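Resources > Talks > Coastal and short sea > Stowing for sea

December
Notes by Roksolana Stasiv

STOWING FOR SEA: THE INSIDE OF THE SHIP
speaker notes, 20 min slot, leave time for questions

Start w/out the title slide. Just talk.

Name, ten years on coasters, mostly as mate, now ashore doing the pre-departure reviews for Stasiv (yes, family firm, get it over with). Thanks to Cosham for the room and the coffee.

Ask the room: who did a lashing check on their last trip? Hands. Who walked the accommodation before sailing, every cabin, galley, mess, ship's office? Fewer hands, I'd bet. Wait for it, don't rush.

Cargo gets the attention. Rightly. Cargo has a manual, a plan, a signature. Inside of the ship has a line on the checklist that reads "accommodation secured" and a tick box next to it. One tick for four decks.

The Iltura. Tell it straight, don't dress it up. 55 meters, general cargo, steel coil in the hold, all good, well stowed, never shifted. Left at 0430, flat calm inside the breakwater. Nine minutes past the end of it she took the first proper roll. Not a huge roll. Nothing anyone would log. Fridge door opened. Drawer of cutlery came out, whole drawer. Office printer went off the shelf and hit the second engineer's chair, he'd got up to look at the fridge.

Cargo fine. Ship fine. Cook with a cut hand and the bridge asking what the noise was while they're still turning in the fairway.

So: where was the tick? The tick was there. Mate had ticked it at the gangway. He was a good mate. He'd looked at the galley at 2200 and it WAS secure at 2200. Then people ate.

(pause here, last time I ran straight on and lost them)

POINT ONE. Secured is a time, not a state. Write the time in the box. That's the whole change. If it says 2200 and you sail at 0430 then anyone reading it can see the problem, including the person who wrote it.

We changed the form on the Flokier first. Box replaced with a time and initials, one per space. Pylyp Fedoruk was master then and he hated it for a month, said so loudly. Read out his email if the mood is right, skip if not. ("I did not go to sea to initial a toaster.")
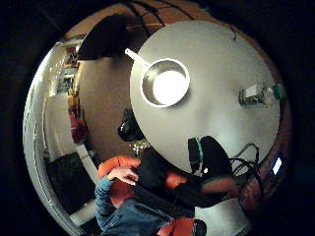

POINT TWO is about what a roll does to ordinary stuff. People picture heavy things. TV, printer, gas bottle. Weight matters less than you think, shape and friction matter more. Look at a smooth tabletop with no fiddle round it and then at the saucepan on it, handle angled up toward the rim. On a moving ship that handle is a lever for anyone's sleeve and the pan has a flat bottom on a flat surface, so it goes when the table goes past a certain angle, all at once, no warning. Wet cloth under it buys you a few degrees. Fiddle buys you a lot more. And the chair pushed up to the table edge will go too if it isn't hooked down, and it goes before the person in it is ready.

Do the tilt tray here. Tray, mug, tin, the mat. Tilt slow. Tin goes first on bare tray, mug after it. Then w/ the mat under, neither. Let someone from the front row hold it. Takes two minutes, worth it. Do NOT use the full mug like in the spring.

Angles. Don't give a table of numbers, they can't read it from the back. Just say the one: we tested the mess table on the Flokier alongside, with jacks under a loose tabletop, and most things on a dry surface had moved by 20 degrees. That's our ship and our table, not a standard. Say that clearly. Someone will write it down as a standard otherwise.

POINT THREE. Ship's office and the bridge chart space. New problem, or newer. When I started there was one computer on board and it was bolted. Now laptops, tablets, screens, chargers, second screens, somebody's own keyboard. None of it is bolted. All of it has a cord, and the cord is what turns one falling thing into three.

Story for this one: Pylyp's laptop, plugged in, charger lead round the leg of the chart table stool. Roll, stool goes, laptop follows, takes the VHF handset with it. He tells it better than me. If he's in the room point at him. 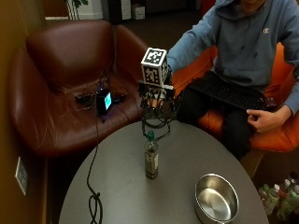

Keyboard on the lap, not on the table.

Rules we use now, say them fast, they're on the handout:

- one surface for devices per space, with a lip and non-slip
- leads clipped along the bulkhead, nothing across a walkway
- anything not in use goes in the drawer and the drawer latches. Latches. Not closes.
- last person out of the office before departure initials the time

Somebody always asks about velcro. Velcro is fine untill it's old. Then it's decoration. Date it with a marker when you put it on, swap it yearly.

Watch the time, should be at half way here. If behind, cut the drawer latch bit and go to stores.

POINT FOUR, small stores. Screws, spices, coffee, sugar, cleaning tabs, fuses. Jars and tubs. My least favorite item on any ship is a round jar on an open shelf. It rolls, and then it's under something, and somebody gets down on hands and knees to fetch it while the ship's still moving. Two of the injuries in our own book are that. Not hit by the thing. Going after the thing.
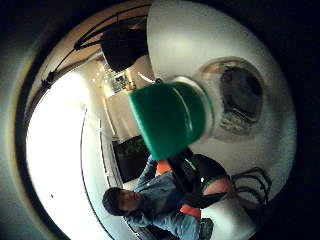
Screw the lids down. Bright ones are easier to find later.

(check if that lid color line still works on the projector at Cosham, it was washed out last time, everything looked beige)

Labels: on the lid AND on the side. Lids get swapped. We had citric acid descaler in a jar with a sugar lid. Found before anybody used it. Just say that and move on, they'll get it.

Square tubs in a deep tray beat round jars on a shelf. If you've only got round, pack the gaps. Tea towels, bubble wrap, whatever's there. Cheap. Cook on the Iltura uses old gloves, works great.

Heavy low, light high, everybody knows that, and then you open the galley lockers and the big tins are at head height as that's the shelf they fit on. Go and look at yours. I mean it. Move the shelf.

POINT FIVE. The walk. Who does it, when.

What we settled on after arguing:
One walk an hour before. One again at stand by, quick one, just galley, mess, office. Second walk takes under 10 minutes on a ship our size, I've timed it w/ different people. Done by whoever is NOT needed at stations. On the Flokier that's the cook or the trainee. Trainee is good actually, trainees open things. Mates have stopped seeing it.

Walker has one power: can tell the bridge "not yet." Has to be real. First time a trainee said it on the Flokier Pylyp held the lines and waited while a boiling pot got drained. He was not happy. He did wait. I think that did more than the form ever did. Don't over-egg this.

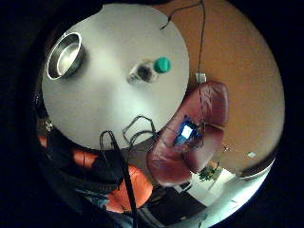 Jar on its side, bowl left out, cables across. Three things to spot on a walk.

Give them a few seconds with that slide up, let them call things out. Usually they get the jar first. Then someone says the plug. Don't correct the order.

ENDING. No summary slide. Two asks:

1. When you're back on board, change the tick to a time. Pen is fine. Don't wait for the office to reprint the form, they'll take till summer.
2. Send me what moved. Not injuries, those get reported anyway. The stuff that just moved. A line in an email. We keep a list for our own ships and the same handfull of items come up over and over, I'd like to know if yours are different.

QUESTIONS, likely ones:

"Isn't this just good seamanship?" Yes. So is lashing and we still check it.

"Who pays for the fiddles?" We did. Carpenter ashore, hardwood strip, screwed and glued, a morning a table. Removable ones if the crew moans about elbows, but then they get removed. See above re tick boxes.

"What about river or harbor trips?" Wash from a passing ship will do it. The Flokier lost a coffee machine tied up alongside.

"Bigger ships?" Don't know. Never worked them. Don't guess, pass it to someone in the room who has.

"Does the insurer care?" Ask yours. Not going there.

Handouts by the door. Take the tray home this time.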